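Ein Küchenhaus für alle: In Engate wird ab Dezember gemeinsam gekocht

Engate, 09.09.2020

Engate bekommt seine Gemeinschaftsküche! Nach langem Hin und Her um das alte Sparkassengebäude am Mühlbach steht jetzt fest, dass dort im Dezember der Kochverein Pruvine einzieht. Der Gemeinderat hat dem Mietvertrag am Abend ohne Gegenstimme zugestimmt, und im Sitzungssaal wurde tatsächlich geklatscht.

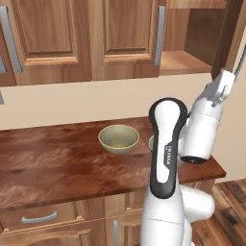
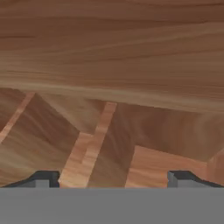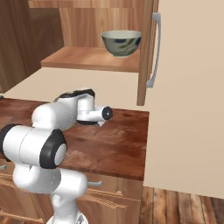 Viel Holz in warmen Brauntönen

Pruvine gibt es seit vier Jahren, und wer einmal bei einem der Kochabende im Pfarrsaal war, weiß, wie eng es dort zugeht. Zwei Herdplatten, ein Spülbecken, das eigentlich zum Blumengießen gedacht ist, und trotzdem kommen da Gerichte auf den Tisch, von denen man noch tagelang erzählt. Im neuen Haus soll es nun endlich Platz geben, und zwar ordentlich: eine große Küche zur Straße hin, dahinter ein Speiseraum mit Blick auf den Bach. Bei der Einrichtung hat sich der Verein für Holz entschieden, für Arbeitsflächen mit kräftiger Maserung und für Oberschränke in Honigbraun mit langen, senkrechten Griffen, dazu ein offenes Fach ohne Tür, in dem die Schüsseln griffbereit stehen können. Edelstahl war auch im Gespräch, fiel bei der Abstimmung der Mitglieder aber glatt durch.

Den Anstoß zu allem gab Hrvoje Obradović, gelernter Koch und seit der Gründung Vorsitzender von Pruvine. Er hatte im Frühjahr vor dem leeren Schalterraum gestanden und sich gefragt, ob unter der abgehängten Decke wohl noch die alten Balken liegen. Sie liegen noch da, und sie sollen wieder zu sehen sein. »Ich wollte immer eine Küche, in der man einfach stehen bleibt, auch wenn man gar nichts zu schneiden hat«, sagte er nach der Sitzung und musste dann erst einmal viele Hände schütteln.

Das Programm für den Winter klingt schon jetzt großartig. Los geht es mit Eintöpfen, also mit Bohnen, Graupen, Steckrüben und allem, was die Höfe rund um Engate zu dieser Zeit hergeben. Danach wird gebacken: Sauerteigbrot, Früchtebrot, Hefezöpfe und die kleinen Anisplätzchen, die früher beim Kirchweihmarkt in Tüten verkauft wurden und deren Rezept lange als verschollen galt. Eine Leserin aus dem Ortsteil Iline hat es im Nachlass ihrer Großmutter wiedergefunden, auf der Rückseite einer Saatgutrechnung, mit Bleistift und ohne jede Mengenangabe beim Mehl. Daran wird nun fleißig probiert.

Auch für Kinder ist etwas dabei. Die Grundschule möchte mit ihren dritten Klassen zum Kochen kommen, zunächst einmal im Monat und immer vormittags. Eingekauft wird vorher gemeinsam auf dem Wochenmarkt. Was die Kinder dort aussuchen, kommt in den Topf, so ist es zumindest verabredet. Für die Erwachsenen sind Abendkurse geplant, darunter einer zum Einwecken und einer über Würste, den Metzgermeister aus dem Nachbarort halten wollen. Ein Kurs nur für Suppenbrühen ist ebenfalls im Gespräch und hat bereits eine kleine Fangemeinde, obwohl es noch gar keinen Termin gibt.

Bezahlbar bleibt das Ganze auch. Die Miete liegt bei 990 Euro im Monat und wird zur Hälfte von der Gemeinde getragen, den Rest bringt der Verein über Beiträge und Kursgebühren auf. Mehr als 518 Haushalte haben in den vergangenen Monaten auf den Unterschriftenlisten für die Küche unterschrieben, und das in einem Ort, in dem man sich sonst schon über die Farbe der Parkbänke streiten kann. Wunderbar!

Geliefert wird das Gemüse größtenteils vom Hof Chu, der seit Jahren mit alten Kartoffelsorten auf sich aufmerksam macht. Im Hofladen hängen ab sofort auch die Anmeldelisten für die Eintopfabende aus. Wer lieber erst einmal zuschauen oder nur mitessen möchte, darf das ebenfalls, an der langen Tafel ist Platz genug. Eine Spülmaschine kommt übrigens auch, gebraucht übernommen aus dem Sportheim.

Bis zur Eröffnung bleibt noch einiges zu tun. Die Wasserleitungen im Erdgeschoss müssen erneuert werden, der alte Nachttresor soll ausgebaut und als Vorratsschrank für Gewürze wieder eingebaut werden, und für den Speiseraum fehlen noch Stühle. Sie dürfen gern verschieden aussehen, nur stabil sollten sie sein. Abgeben kann man sie nachmittags am Hintereingang, die Zufahrt ist über den Mühlweg frei.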